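I finally cracked open the Sallinstead vinegar I've been saving, the smoked plum one, and I have to tell you about it. One tiny spoonful and I was standing in my kitchen grinning at the wall.

It's thick! Thicker than I expected from a fruit vinegar. Sweet up front, then a real sharp kick, then this campfire thing that hangs around for ages.

Things I've put it on so far: roast carrots, a fried egg, cold noodles, vanilla ice cream. The ice cream was the best of them — I mean it, try it with a pinch of salt.

Bottle is 200 ml and I'm already down to the shoulder of the label. They only made 2000 this year, so I'm trying to slow down (I am not slowing down).

Cyril Tunstall asked how it compares to the Kikton fig. The Kikton is softer and rounder, great with cheese. The plum is the one I want on anything charred.

Quick dressing I keep making: two spoons of plum vinegar, four of a peppery olive oil, a little mustard, one grated garlic clove. Shake it in a jar and let it sit while you do the greens.
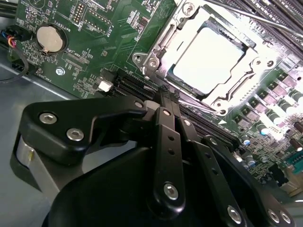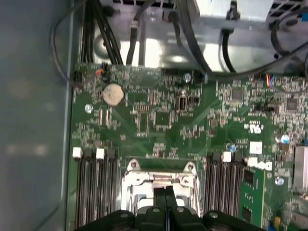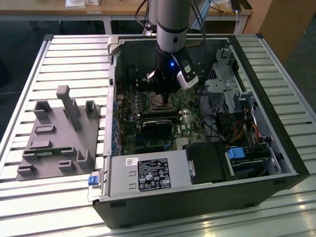

Next up is the Yeoh black garlic vinegar, which Warrick Pryor has been going on about since December. I want to try it on mushrooms first, then maybe a steak. My pantry shelf has gotten to the point where the bottles stand in tight rows like the black memory slots on that green motherboard, and there's still a gap at the end for the Yeoh.

If you've cooked with it, tell me what you made! Also looking for ideas for the last of the plum. I'm leaning toward a glaze for ribs, cooked down with brown sugar and a little chili.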